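Does Folding Your Shirts Really Matter?

Somebody has probably told you to fold your clothes. Maybe they told you this morning. And maybe you asked why, and they said "because it keeps them nice," and walked off before you could ask what "nice" means.

Good question, though. A shirt in a heap is still a shirt. It has the same sleeves and the same hole for your head. So let's check the claims one at a time and see which ones hold up.

Claim 1: Folding stops wrinkles

Sort of. Most T-shirts are knitted, which means the cloth is made from rows and rows of tiny yarn loops hooked through each other. Loops can stretch and slide a little. When you scrunch a shirt up and leave other clothes on top of it, the cloth gets bent in lots of places at once, and some of those bends stay. Those are wrinkles.

Folding bends the cloth too! A fold is just a bend you picked on purpose. You get a few straight creases in place of a hundred crooked ones. So if anybody says a folded shirt has no wrinkles at all, look closer. Even cloth lying out on a table has faint creases in it.
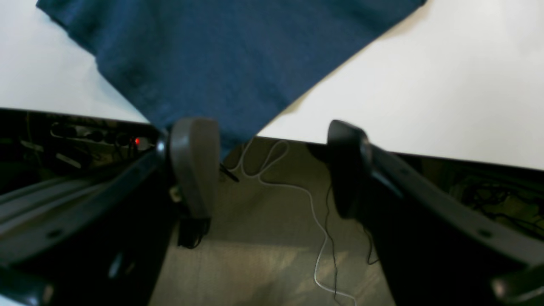
Claim 2: You need a special way to fold

There are a lot of "secret" folds going around. Weidong Jia teaches a sewing club for kids in Lutwood, and he has been shown so many of them that he has stopped being impressed. His test is simple. Can you still do it when you're tired? If you can't, you won't do it next month.

The plain fold goes like this:

Lay the shirt face down on a table or a bed and smooth it with your hands.
Fold one side in toward the middle, sleeve and all.
Fold the other side in the same way.
Bring the bottom hem up to the collar.

You should have a rectangle. It might lean a bit. Leaning is fine.

Some people say the neckline has to face a certain way when you put the shirt away. It doesn't make the shirt any flatter. What it can do is help you find things. A shirt folded with the neckline showing may let you see the label as well, and the label is where the size often hides. That's handy if you share a closet with a brother or sister whose shirts look just like yours. The navy one on this table has its size markings on a little white label near the neck, in very small print.
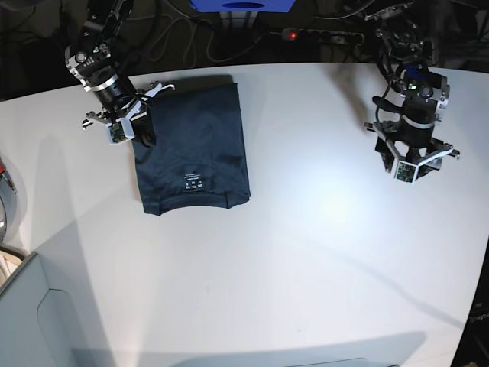 Claim 3: Folding saves space

This one you can test yourself, so don't take our word for it. You need 2 boxes the same size and a pile of shirts.

Drop shirts into the first box without folding them. Don't push down. Stop when they reach the top, and write down how many went in. Now take them all out, fold them, and stack them in the second box. Which box held more?

Asnakech Demissie tried this with her class in Grundel, and the folded box won. But then one boy asked if he could squash the heap down with both arms, and the heap nearly caught up. Cloth has air in between its layers, and squashing pushes the air out. Folding gets rid of some of that air neatly. Squashing does it too, only you pay for it in wrinkles. (See Claim 1.)

Claim 4: You'll save lots of time

Hmm. A laundry advice leaflet from a shop called Gekby promises that tidy folders save 80 hours a year. It doesn't say how anyone measured that. Did they follow people around with a stopwatch? Folding takes time as well, and the leaflet leaves that part out.

A fairer way to say it is that you spend the time now or you spend it later, digging for the blue shirt. Time yourself both ways for a week and see.

What about big or awkward things?

Wide pieces are harder because your arms are only so long. Cloth can also slip while you're lining up the edges. Try spreading it flat first, then fold one half over the other so there is a line down the middle. Press along the line with your palm. Two pairs of hands help — one person holds a side still while the other brings the edges together.

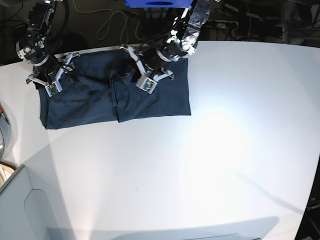
Dark blue cloth with one half overlapping the other and a fold down the middle.

Try it at home

Fold one T-shirt and scrunch another one that's made of the same kind of cloth. Leave both in a drawer overnight. In the morning, shake each one once and hold them up next to each other. Ask someone who didn't see you do it to guess which was which. If they guess wrong, you have something to say the next time you're told to fold your clothes — though you may still have to fold them.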